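Call for Participants: Batorby to Skendard Sponsored Walk in aid of the Halvorsen Respite Fund

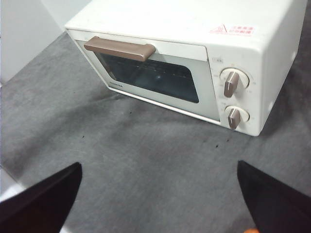 A white countertop oven on grey carpet.

Published 2025-04-03

The Halvorsen Respite Fund invites applications from walkers and support crew for its sponsored walk from Batorby to Skendard in May. The Fund pays for short breaks for families who look after a disabled child at home. It receives no public grant and depends on gifts, legacies and events of this kind.

The route

The walk covers 485 kilometres and is completed in stages over 15 walking days, with two rest days at Clilirholm. Most of the route follows farm tracks, old railway paths and minor roads. The stages after Clilirholm are hillier and include a long section of open moorland where there is no shelter and very little telephone signal. Walkers will carry a day pack only. Heavier luggage will be moved between overnight stops by the support crew.

Overnight accommodation is in village halls, schools and one church house. Beds are not provided at every stop, and participants must bring a sleeping bag and mat. An evening meal and breakfast are included. Walkers make their own lunch from supplies laid out each morning.

Who may apply

Applicants must be aged 18 or over on the first day of the walk. No previous experience of long-distance walking is required, but walkers must be able to cover a full day's stage on rough ground and to do so again the following morning. Applicants with a medical condition that may affect them on the route are asked to give details on the form. This information will be seen only by the event office and the first aid lead, and will not in itself rule anyone out.

Applications are also welcome from those who wish to walk a single week. Such places are limited and begin or end at Clilirholm.

Support crew

The Fund seeks drivers, cooks and qualified first aiders. Drivers must hold a full licence and be willing to drive a minibus. Cooks will prepare meals for the whole party in kitchens of varying size – some of the halls have very little equipment – and should hold a current food hygiene certificate or be prepared to obtain one before departure. Crew members are unpaid, but travel to Batorby and home from Skendard will be refunded on production of receipts.

Fundraising

Each full-route walker is asked to raise at least £1,238 in sponsorship. Walkers taking a single week are asked to raise half that sum. Support crew have no fundraising target, although many choose to collect pledges. Sponsors may pledge a fixed amount or an amount for each kilometre completed, and may direct their gift either to family breaks or to the Fund's equipment loan scheme. Where no choice is marked on the form, the gift will be placed with family breaks.

The cost of food and accommodation is met separately by the Fund's trading arm. Sponsorship money is not used for this purpose.

How to apply

Application forms may be obtained from the event office by post or in person. Completed forms should be returned with the names of two referees, neither of whom may be a relative. Walkers offered a place will be invited to a practice day on the first stage out of Batorby, and attendance is strongly advised. Places are confirmed in writing – applicants should not book travel until they have received their letter.

Enquiries about the route, accommodation or crew duties should be addressed to Kiri Treloar, Event Manager, Halvorsen Respite Fund, Batorby. Persons who wish to sponsor the event as a whole, or to offer goods or the use of a vehicle, are asked to write to the same address and to mark the envelope "Walk support".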